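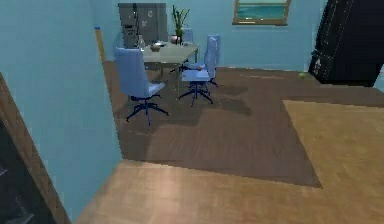

Dining end of the apartment, Kilon build. Bowl, bottle and plant on the table, green ball on the floor.

12 Sep 2018

Good day on the rulebook! Rewrote most of the episode rules for the Kilon apartment and I'm much happier with them than I was in July, when we had one page that said "find the object, stop near it" and left the rest to whoever wrote the scoring script. The Brollusberg group wants to run the same episodes on their side before we compare anything, so whatever we write down has to make sense to people who never sat in our meetings.

What a target is. A target is a named object plus the surface it belongs to at the start of the episode. The name alone gets us into trouble. Take the small reddish-orange round one by the right-hand chair. I call it the apple, and from the doorway side I would put it at the edge of the table, but it is close enough to the seat that two people labeling from views would write two different things. So the new rule: the surface comes from the simulator's contact list at step zero, never from a picture. If the contact list is empty, or names more than one surface, the episode is thrown out before anybody sees a score.

I ran that over the full set this afternoon (more than 2,000 episodes) and 55 failed. Very pleased with that number — I had braced for a lot worse. They are in the reject folder with the contact dump next to each one. Please don't hand-fix them, regenerate them.

Chairs. They have casters, and in Kilon they roll if the base bumps them. Old rule treated all furniture as fixed. New rule: anything on casters is movable, and pushing it counts as a contact. Light contact goes in the log, hard contact ends the episode. I still need a proper threshold for "hard" and would love to take it from the Ilisport base, seeing as that is the machine all of this is supposed to run on one day. Until somebody measures it we use the placeholder in the config, and any table we share has to say so in its caption.

Doorways. Start poses have to leave the full turning radius of the base clear of the frame. A few of the old starts had the robot half inside the wood. It popped free at step one and got a lovely little head start.

Small things on the floor. The green ball is the best test object we have and I want one in every scene. A planner that only looks at table height drives right over it. Rule: floor objects are obstacles unless the episode names them as the target. Running over one is a hard contact, whatever the physics engine thinks of it.

Stopping. The robot has to declare that it is done. Rolling past the target and timing out close by is a fail, even if it looks fine on the replay. When it declares, the target must be in view from the head camera and within reach distance of the base. Both checks get logged separately so we can see which one went wrong. Do this from the first run, please, I spent half of last month trying to recover it from old logs.

Seeds. Every result gets 3 seeds, all of them reported. No picking the best one. If a run crashes, it is reported as crashed and the seed stays in the table.

Ha (our checker script, for anyone new) now tests everything above except the reach distance. It refuses to write a summary if the rulebook version in the log doesn't match the one in the repo. I broke it on purpose a couple of times and it complained beautifully.

Then the living room. Sofa episodes all use the remote as target, and they bring up the soft surface question. The cushions in Kilon are rigid bodies with a rounded shape, so an object set down on one can slide a bit while things settle. Proposed: let the scene settle, then read the contact list, then freeze the start state to file. Everybody loads the frozen file. 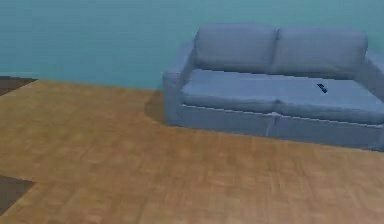
Comment from Brollusberg on the draft, came in just before I left: they like the frozen start files and will use them as they are, but they ask that we publish the settle time too, and that a change to it should count as a new rulebook version. They also want the hard contact rule to say whether it applies to the arm as well as the base.

Yes to the settle time, adding it tonight. The arm question is a really good one and I hadn't thought of it. My first idea is the same threshold for both, but an arm brushing a cushion on the way to a remote shouldn't end an episode.

To do:
Settle time into the config and into the version hash.
Arm contact rule, write 2 versions and try both on the sofa episodes.
Reach distance check in Ha.
Ask for bench time with the Ilisport base for the bump test.
Regenerate the rejects and rerun the contact check on the new ones.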